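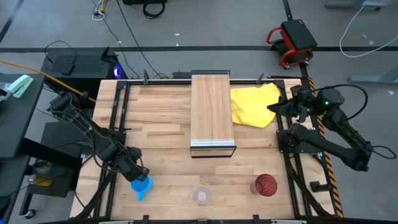 13 May 2021

Long afternoon, and I'm writing this up before I forget half of it. The students' table-clearing project (they've named it Niso, don't ask me to spell out what the letters stood for) is into its last stretch before the Gornero student meet, and today was all practice on hard household things. We've been saying since January that blocks are too easy. The funnel, the clear cup, the ribbed red bowl and the yellow cloth all went on the list this time, and I'm so pleased with how the group took to it!

Running count of recorded tries is now 3,784, of which 1,624 are two-arm tries. I'd like the two-arm share higher before the meet, but 38 new ones in a session is good going for people who also have homework.

Notes on the funnel, mostly for whoever drives next. Come down on the wide end with one finger inside the cone and one outside, and go slower than you think you need to. The left arm still lags a touch on the way down (I've asked Rirnum about the cable, no word back yet). The clear cup remains a pain for the detector, which loses it against the pale wood whenever the overhead lights are up. Somebody suggested sticking tape on it, and we had a good-natured argument over whether the Gornero rules allow that. I'll read them again tonight.

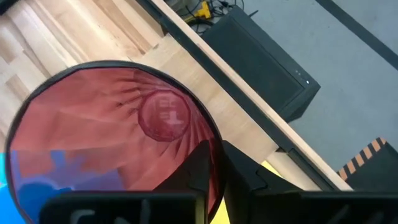
Soft things are where we lose the most points. With the collapsible container I want everybody gripping at the black rim and leaving the pleated fabric alone, as the pleats just fold away from the fingers. We tried 4 approach angles and I liked the shallow one best, though two of the students disagree with me and they may well be right. Worth a proper comparison on the Tamayo sheet, same start position each time, please, and write down which arm you used.

Still to do: label the wrist camera folders left and right, recheck the table clamps, and find out if the cloth has to be folded or only moved.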